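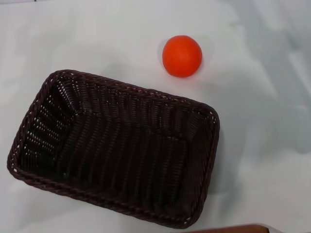 Wrist camera on the Trakholm cell refitted, 2020-01-11. The old bracket had been drifting since June, enough to spoil the pick offsets after 200 cycles or so of the test routine.

Order of work:

1. Power off, arm parked, Brelto connector out.
2. Old bracket off. Clean the flange.
3. New bracket on with 2 screws, thread lock on both.
4. Run the cable back along the forearm – leave slack at joint five.
5. Set exposure to 44, then focus.

Focus is still to do. Liên Lục wants it set at working height, and I agree.

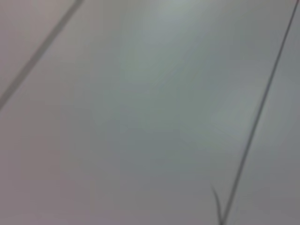
*Wrist view before focusing. Two dark diagonals on pale grey.*

Next service at 2,000 cycles.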